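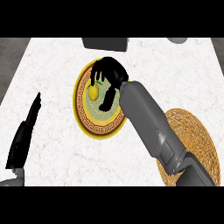 When did Manolis Papadakis decide to stop playing?

At halftime of a cup game in February, two goals down, with his left knee packed in ice. The Hovham midfielder went back out for the second half and told his coach, Panagiotis Tsakiris, the next morning.

He finished with 114 appearances over five seasons, most of them on the left side, where he never wanted to play. "I asked to move inside every summer," Papadakis says. "Panagiotis said he'd think about it."

Tsakiris did move him once, away at Hanach. Hovham lost.

Papadakis now coaches the under-14s – two evenings a week, on the back field behind the club parking lot.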